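Ticket 4000: label printer on Pluna drops off the network after lunch

**Status:** open, waiting on supplier
**Site:** Farnthorpe
**Raised by:** dispatch desk
**Handled by:** site IT

### Reported fault

The Drusto label printer in dispatch stops accepting jobs some time after 13:00. Jobs sent from Pluna sit in the queue as "sending" and never clear. The printer's own panel says Ready the whole time. Turning it off and on brings it back until the next afternoon. Dispatch say it started in December, in the week the stockroom was rearranged.

### Log

**Monday, 13:40.** Printer offline in Pluna, Ready on panel. Could not ping it from the dispatch PC. Printed a configuration page from the panel, which came out fine and showed the correct address. Ran a self-test of 12 labels, no fault. Restarted printer, 281 queued labels printed at once. Told dispatch to bin the duplicates.

**Monday, 15:10.** Swapped the patch lead for a new two-metre one. Old lead kept on the shelf with a tag on it.

**Next day, 13:25.** Same again. Lead ruled out. Moved the printer to the other wall socket, which goes to a different port on the switch. It came back without a restart and stayed up until close.

**Day three, 13:32.** Offline again on the new socket, so the port is not the cause. Checked the switch log. The link had not dropped. The switch still had an entry for that address but it was against the wrong hardware address.

**Day three, 14:05.** Looked at the address list on the router. The printer is set by hand to an address inside the range the router gives out. Whoever set it up did not reserve it. Something else is being given the same address when it joins after lunch.

**Day three, 14:50.** Shortened the router's range so that it ends before the printer's address. Restarted the router at 15:00 with dispatch's agreement. Printer back on its own.

**Thursday, 13:30.** Printer stayed up. Dispatch sent 667 labels between 13:00 and 16:00 and all of them printed.

**Thursday, 16:20.** New problem. Pluna shows 798 labels for the day and the counter on the printer is lower. Asked dispatch to compare against the parcels. The missing ones are all return labels, and they went to the old queue called DISPATCH-OLD, which still points at the address we had before the move.
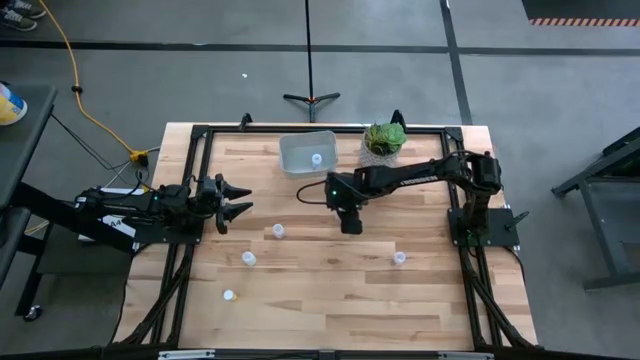

Deleted DISPATCH-OLD from both dispatch PCs and set the return label template to use the main queue. Sent one return label from each PC and both printed. The template has to be changed again for each user who logs in, as Pluna keeps the printer choice per user and not per PC.

### Still to do

- Ask Fitzgerald whether the printer choice can be set once for everyone in Pluna. Asked by email, no reply yet.
- Reserve the printer's address on the router properly.
- Find which device was taking the address. Hardware address is in the attached router export.
- Update the wall socket list. Printer is still on the second socket.

Leave the ticket open until Fitzgerald answer. If the printer drops again, do not restart it. Ring site IT first so we can read the switch log while it is down.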